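Tomo: planning and perception software
Progress report to the Ginderon Fund, second period
Prepared by Jasmina Nedeljković, January 4, 2023

Where we are

The proposal promised that by now Tomo would plan its own reaches into open containers, check its own view before closing the fingers, and stop politely when unsure. The first is done. The second is mostly done. The third works so well that for part of the autumn it was the only thing Tomo did.

Planner

The old planner treated a container as a solid block with a hole in it, and approached the hole the way one approaches a sleeping dog. The new one models each wall as a thin plate with its own margin, fits the plates to the depth data, and plans the last part of the descent separately from the rest. A box no longer has to be square to the table, and one rim may sit higher than the other. Under the old code either of these would have earned us a refusal and a log entry in capital letters.
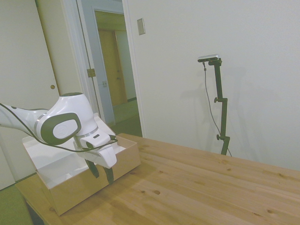
Tomo's gripper at the open box, with a small camera on its stand behind the table.

We ran 600 planned reaches on the final build of the period. The planner returned a usable path in all but 39. Of those 39, 8 came from a single fault: the cable along the outside of the arm was modelled as a fat cylinder, and the planner would sooner give up than brush against its own imagination. The model is now thinner. The remainder are genuine awkward cases, chiefly steep box angles near the limit of the wrist, and we have kept them as a regression set so that they can go on embarrassing us in an orderly manner.

Planning time is acceptable at the table and would not be acceptable anywhere busier. Dunne, who supply our motion library, have a newer release that should help. We have held off upgrading until the regression set runs unattended, having upgraded first and tested second once before.

Perception

The fixed camera finds the container and the wrist camera settles the details. That division is unchanged from the proposal. What has changed is our opinion of wood. Pine is a lovely material and full of things that look like other things. The detector was trained on clean synthetic surfaces, and when first shown real boards it reported knots as small dark objects, seams as edges of parcels, and specks of dust with a confidence we would have liked to see elsewhere.

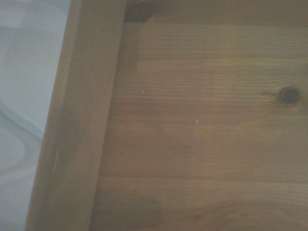
We labelled 400 wrist views of bare and nearly bare wood and added them to the training data as negatives. False detections on plain boards have fallen to a level where the log can be read by a person in one sitting. Round knots are largely solved. Long curved grain still causes trouble at close range, where it can pass for the outline of something flat, and a pale surface beside a wooden one upsets the exposure enough to hide low-contrast shapes. The fix for exposure is written and waiting for review. The fix for grain is an idea on a whiteboard with two question marks after it.

Tooling

Omness, our replay tool, now lines up both camera streams with the planner's log and lets us step through a run backwards. This was budgeted as a minor item and took rather longer than one. It has since found most of the faults described above, so we are not apologising for it very loudly.

Spending

Staff costs are on plan. Computing is slightly under, owing to the autumn of polite stopping. We ask to move the underspend to labelling, where it will disappear without effort.

Next period

By April we intend to have the exposure fix merged, the stopping rule tuned so that it asks for a second view before giving up, and the Dunne upgrade tested in that order. Picking from a box with mixed contents stays on the schedule. The one item we would like to postpone is the soft bag work, which depends on a wall model that bags do not respect. A revised timetable for it will follow under separate cover once the fund has replied on the transfer.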